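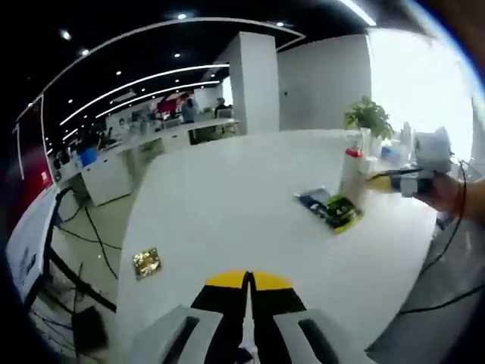
Section 3: Clearing and cleaning the Toledo shared table

The Toledo table is supplied with a white top intended for daily use by several people in an open office. Its surface should be cleared in full at the end of each working day, and at any time when it passes from one group of users to another. A white top in a shared room soon gathers small belongings: a gold foil packet, a smartphone left lying flat, a bottle with a red cap, a potted plant towards the back. Each of these is to be dealt with according to the steps below before any cloth or liquid is applied.

3.1 Before starting

Make sure that the following are to hand:
Two soft, lint-free cloths
Clean lukewarm water
Ovo surface cleaner (order code 3098)
One Nodholm desk tray for items awaiting collection

CAUTION: Do not use scouring powder, wire wool, bleach or any product containing solvent. Damage caused by such products is not covered by the guarantee.

3.2 Clearing the surface

1. Remove packets, wrappers and other small packaging. Unopened packets should be placed in the desk tray. Empty ones should be put in the waste bin.

2. Lift telephones and other personal devices by hand and place them in the tray with the screen facing upwards. Do not slide them across the table. Cards and papers lying beneath a device should be moved separately.

3. Check that the caps of all bottles are fully closed before moving them. Bottles should be kept upright and carried one at a time.

4. Move potted plants last. Hold the pot by its base and not by the rim or the leaves. Set it down on a surface that will not be harmed by water.

5. Lead any cables away from the edge of the table and leave them where they will not be caught by feet or chair legs.

NOTE: Items left in the tray overnight should be handed to reception the following morning.

3.3 Cleaning

6. Wipe away dust with a dry cloth, working from the back edge towards the front.

7. Dampen the second cloth with water and wring it out well. Wipe the whole surface in straight, overlapping strokes.

8. Where marks remain, apply a small amount of Ovo cleaner to the cloth. Never pour or spray it directly on to the table. Leave for one minute and wipe again with water.

9. Dry the surface at once, paying particular attention to the edges and joints.

CAUTION: Standing water at a joint may cause the top to swell.

3.4 Returning items

10. Fit a saucer or an Etero mat, size 61, under each plant pot before it goes back on the table. Plants should be watered away from the table and allowed to drain first.

11. Keep a clear working depth of 900 mm along the side in use. Bottles and plants should stand beyond this line.

12. Empty the desk tray and wipe it out before returning it to the cupboard.

For the treatment of scratches and stains that do not respond to the above, refer to Section 4.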